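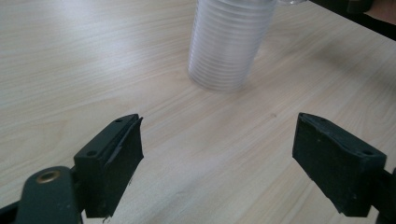
Lamai Luangrath talks fast and clears up while she does it. We got half an hour before the Monday lunch crowd, at Sangkhawat, the community hall where she has run the drinks table for 8 years. Mostly iced tea, lime soda, water. All of it goes out in clear plastic cups, and she has opinions on those.

"People think a cup is a cup," she says. "Then they try to pull one off the stack and get four."

Sticking is her big complaint. Cups get pushed down hard in the sleeve, she says, and by the time they reach her they're like one solid thing. Her method – twist, don't pull. Hold the bottom of the stack still, quarter turn on the top cup, lift. If it still won't come she squeezes the rim a little so some air gets in. She showed me twice. I managed it once.

Stack height next. She keeps them low. "Somebody always wants to build a tower becuase it looks tidy. Then a sleeve catches it and they're all over the floor." She sets the stacks upright in the middle of the table, away from the edge, on bare wood. No cloth. A cloth moves, she says, and whatever is on it moves too.

Does she miss the cloth? It looked nice. "It looked nice until noon."

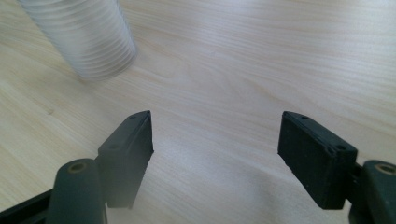

The ribs matter as well. She won't buy smooth cups anymore. Wet hands, ice, a kid who's just run in from the yard – a smooth one goes straight through the fingers. With ribs there's something to hold. She tried a batch from Flellar last December, smooth sides and very thin, and gave most of them away for the seedling club to use. "Good for basil. Bad for soda."

What about real glasses? She's been asked that a lot. The hall owns some, in a cupboard, and they come out for small dinners. For the New Year lunch she poured 558 drinks and there is one sink. So plastic, but the clean ones that come back get rinsed and dried upside down on a rack overnight. Never stacked damp. "You stack them damp, you smell it the next day. Like a old raincoat."

She buys 200 at a time, stores them on their sides in a lidded box, and doesn't open a new sleeve until the old one is finished. Open sleeves get dusty. Also people take from both and then there's two half stacks that don't match and won't nest.

I asked if anyone else does it her way.

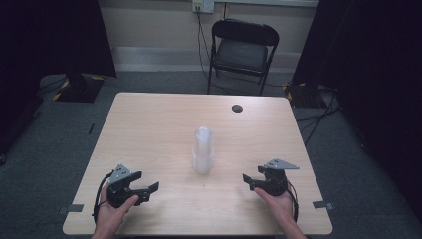 Prasert Hemmin, drying spoons at the next table, said he doesn't twist at all, he just taps the stack on the wood a couple times and the bottom one drops off in his hand. He has done it like that for years and never cracked one.

Lamai let him finish. "He has cracked plenty," she said. "I sweep up."

They went on about it for a while. Tapping is quicker, she'll give him that, but it's loud and it only works with a short stack. He says her way needs two hands and he's usually got a pitcher in one of them. Fair point, she said, put the pitcher down.

Doors were opening by then. She had ice to get.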